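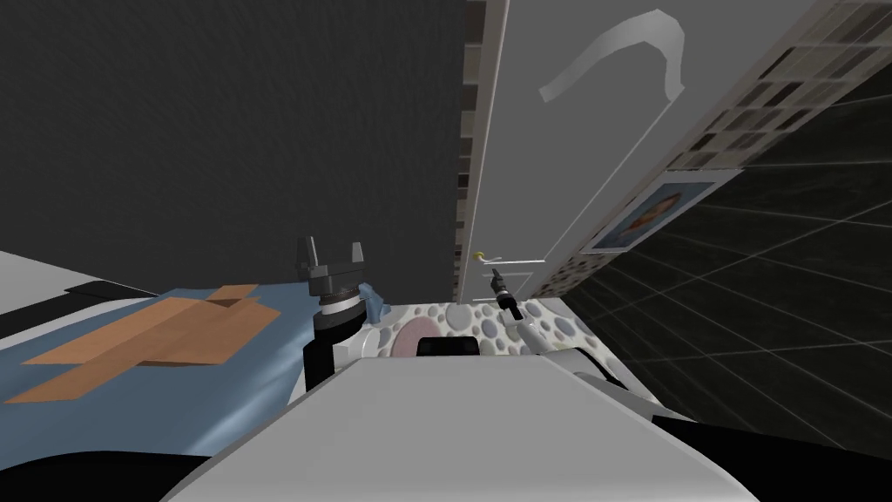
Shirima (robot)

Shirima is a two-armed mobile robot designed and built at Dorovau, a shared workshop, by a group of members led by Adhiambo Chege and Emmanuel Lyimo. It is intended for light household work such as picking up cloths, opening doors and moving small items between rooms. The design is developed alongside a simulated version of the robot, which runs in a rendering and physics program called Hindolex. The name is used for both the physical machine and the simulated one.

Background

Chege and Lyimo began the project after finishing a single-arm bench manipulator known as Demero. Demero was bolted to a table and could only reach objects placed in front of it. The first plan for its successor was to put the same arm on wheels. A second arm was added to the plan early on so that the robot could hold an object with one gripper and work on it with the other.

The workshop had one bench free on Tuesday evenings, and much of the early work was done at home. Lyimo machined the shoulder brackets in his garage, and Chege assembled the wiring harness on a kitchen table. The group later grew to include Sơn Đào, who wrote the arm control software, and Noémie Gill, who took over the simulation. Siu-fong Tai joined to redesign the power supply.

Construction

The base is a welded steel box carrying two driven wheels and two casters. The battery sits low in the box, with the motor controllers mounted on a removable tray above it. Tai's power supply replaced an earlier arrangement in which both arms shared one fuse. Under that arrangement a stall in either arm shut down the whole robot.

The parts list has 442 entries, of which the largest group is fasteners. Printed parts are used for covers and cable guides. Load-bearing parts are cut from aluminum or bought ready-made. Each arm can be removed by taking out four bolts and unplugging one connector – a change made after the first version needed most of an evening to take apart.

Cable routing went through several revisions. In the first version the cables ran outside the elbow joints and caught on furniture. The current version brings them through the center of each joint, at the cost of a smaller range of motion at the wrist.

Simulation

Hindolex was written at Dorovau as a general tool for testing small machines before parts are cut. Gill adapted it for Shirima by importing the arm models and adding furnished rooms with cloths and other loose objects. The source code for the Shirima version is kept in the same repository as the mechanical drawings, and a change to one is expected to be matched in the other.

Joint limits in the simulator are set slightly tighter than those of the physical arms. Friction values were measured on the bench by dragging the gripper pads across sample materials. Cloth is the least accurate part of the model and is treated by the group as a rough guide only. Folded fabric in particular tends to slide more easily in Hindolex than it does in the workshop.

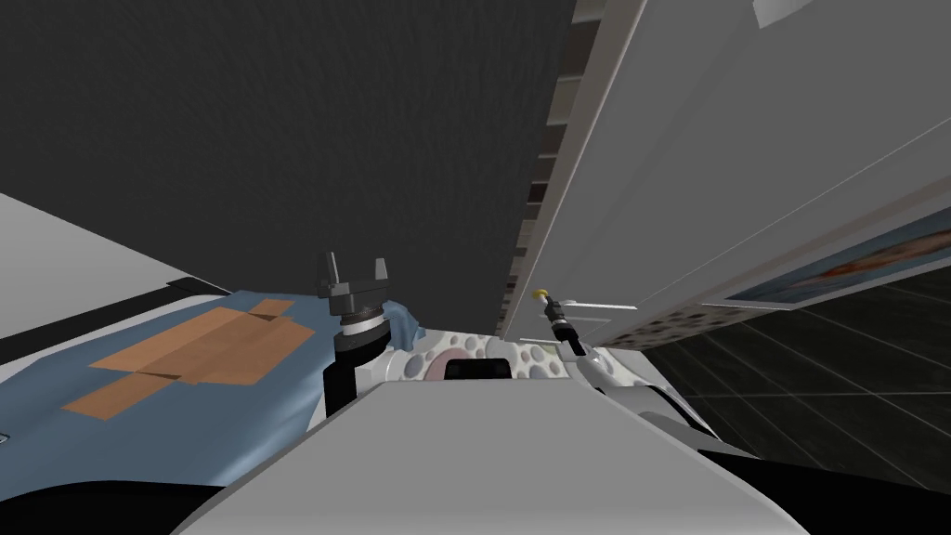

Test runs in Hindolex are recorded from a viewpoint fixed to the robot, and the view does not stay level with the room. Control software that depends on upright walls or a level floor therefore cannot be used without correction. The robot's own body fills the bottom center of such a view, with an arm on each side of it, and wall edges and floor lines can run steeply on the diagonal. Đào's software first masks out the body and then looks for the ends of the arms. A tip that contrasts with its background is the simpler case, as with the small yellow one against the pale gray panels. A gray gripper near a dark surface takes more work to separate, even when it is open with a wide gap between its fingers.

Testing

The group ran 2,342 simulated trials before the first drive of the physical robot. A later set of 533 trials was used to compare two methods of planning arm movement near walls. The second method was slower but kept the elbows closer to the body, and it was adopted for both versions.

Physical testing takes place on the workshop floor with the drive speed limited. A person holding the stop switch is required whenever the arms are powered. Lever door handles remain difficult for the robot, mainly because the base has to back up while the gripper keeps hold of the lever.

Current status

Shirima is still in development. Lyimo is working on a lighter shoulder bracket, and Gill is revising the cloth model. Demero remains in use at Dorovau as a test stand for replacement motors.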